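From: Finbarr Noonan
To: Hodmont robot club list
Subject: Re: [hodmont-robots] Gear task, what is left before the demo?

Dear Clodagh, dear all,

Thank you for the clear questions. I answer them below your text, so that the people who joined the list in December can follow too.

Clodagh Fitzgerald wrote:
> I read the task sheet again and I am still confused. Does the arm
> have to place every gear on the plate by itself, or may a student
> put the first one by hand? Also, which run counts for the Gallagher
> prize, the best one or the last one? And who has the key for the
> room?

The arm must place every gear by itself. A student may put the gears on the mat before the run starts, but after the start signal all hands stay away from the table. Each team has 5 minutes for one run.

For the prize, the last run counts. I know this feels strict. Last year we took the best run, and one team made 21 attempts while the others were waiting in the corridor. I do not want to repeat this.

The key is with me. Please write to me one day before you need it.

About the training: the Sirkora group has now 3396 recorded steps in the shared folder, and almost 400 of them have a wrong label. If you recorded with the Brodora script, please check your own part first. The mistake is simple to find, because the left and right arm names are exchanged.

I also ask you to use the same words in your reports. We say "plate" for the white disc, "peg" for the small white post on it, and "mat" for the dark cloth. In two reports the peg was called "axis" and I could not understand the results.
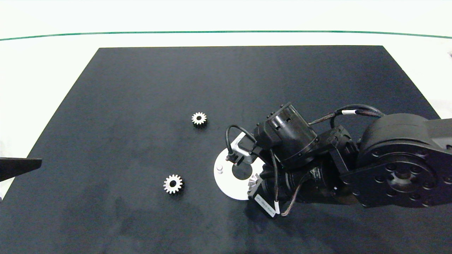
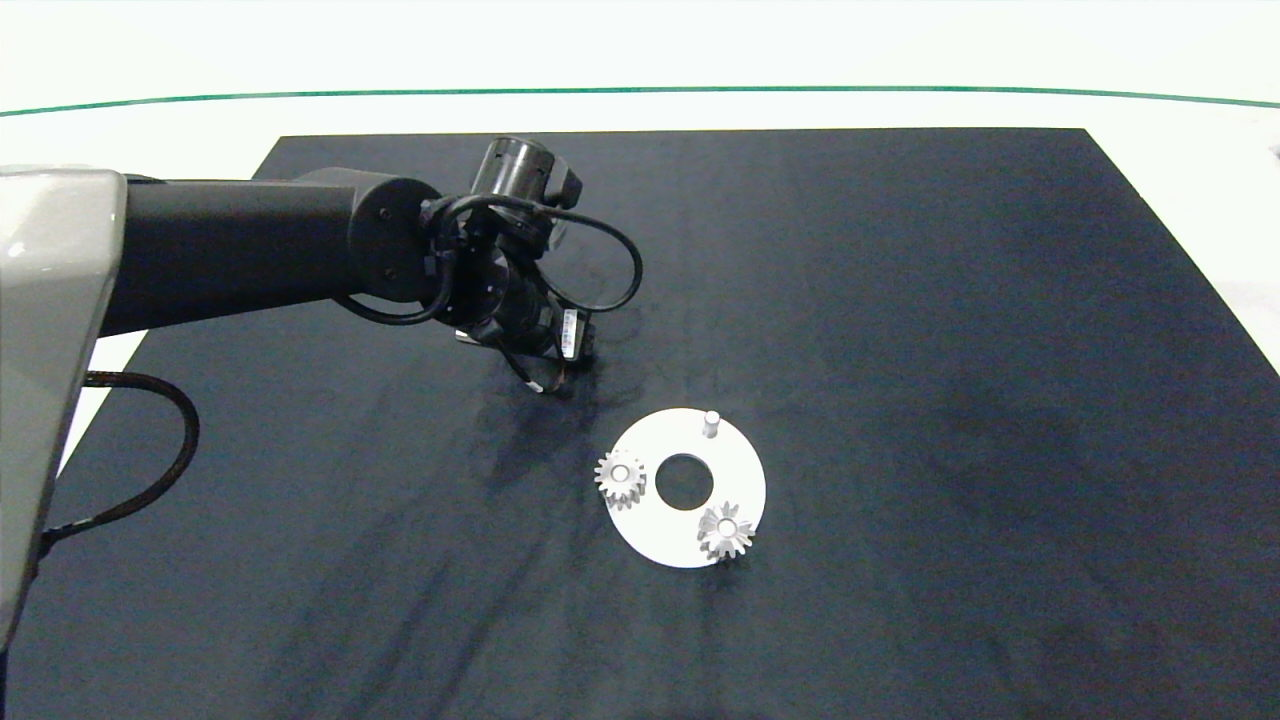
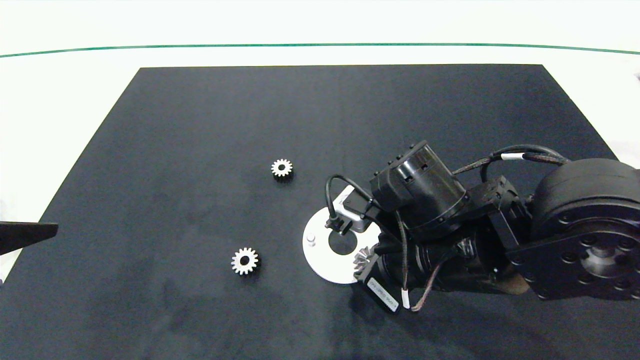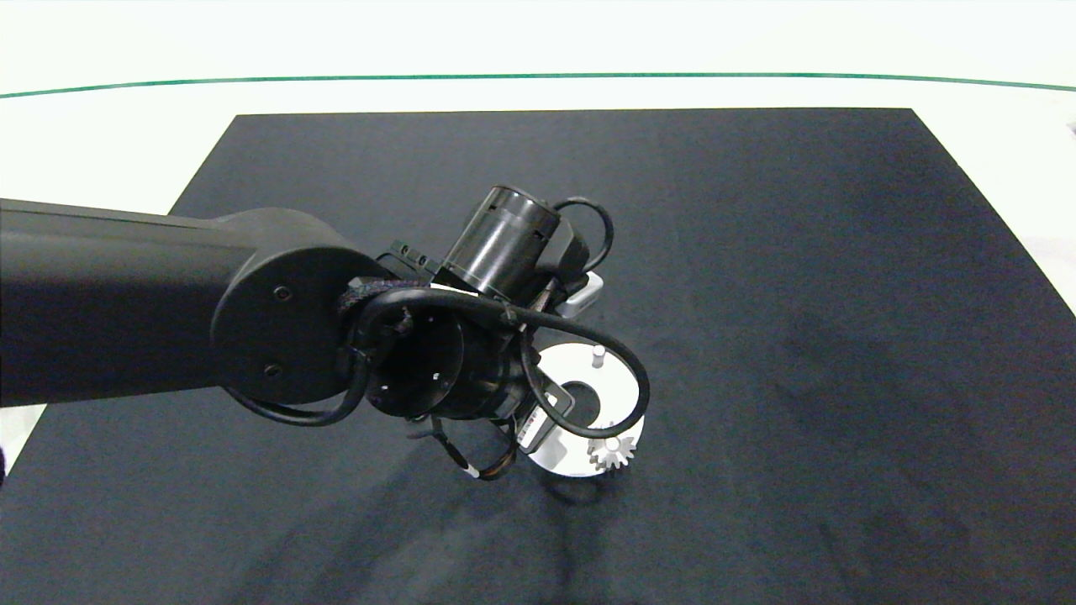
Hodmont, December

All four show the white plate with its peg on the mat. For your reports, the second one is the most useful, because both bevel gears on the plate are easy to see there. Please write the picture number when you refer to one of them.

With kind regards,
Finbarr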